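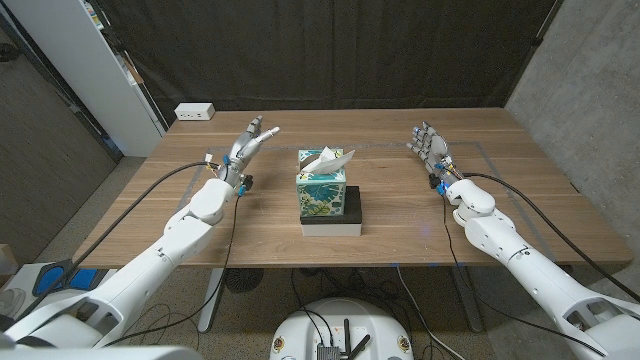 Nandi Jacobs wrote in after the last post to say that a cube box is a bad choice for any surface people work at, that the flat rectangular kind holds more and stays put, and that I should stop defending the cube on looks.

Fair on capacity. I disagree on the rest, so I kept notes.

The case for the flat box is that it has a low center of gravity and a long slot. The slot is the problem. It is usually lined with thin plastic film, and once the stack drops below half, the next sheet stops standing up and lies folded under the film. You end up putting two fingers in and bringing out three tissues. The cube has a smaller opening and the sheets are interfolded more tightly, so each one pulled tends to leave the next in a peak above the top, ready to be taken between two fingertips.

The cube's weakness is weight. A full box will usually let go of a tissue cleanly. Near the end, the cardboard lifts with the pull, and you need the other hand to hold it down. This is where a pad underneath helps. I tried several at home:

Cork coaster, from Urnwood. Slides on a finished wood top. No benefit.
Silicone trivet, Mekell. Good grip on both faces, but picks up lint and has to be rinsed.
Rubber shelf liner cut to the box footprint. Best of the group, and a roll 20 inches wide makes more squares than I will ever use.

A pad only stops sliding. It does nothing about lifting unless the box is fixed to it, for which I use two strips of removable mounting putty on opposite edges of the base. The putty has been in place since December and still peels off the cardboard without tearing it.

Raising the box slightly is a separate question. Unathi Mabaso keeps hers on a small riser and says spills run past it. I have no spill data. The extra height does make the peak easier to reach when sitting down, though a taller stack also tips sooner under a sideways pull — pull straight up and it makes no difference.

Still untested: the refillable covers. Dönmez sells a weighted one at 600 grams, which should settle the lifting question by itself. I have one on order.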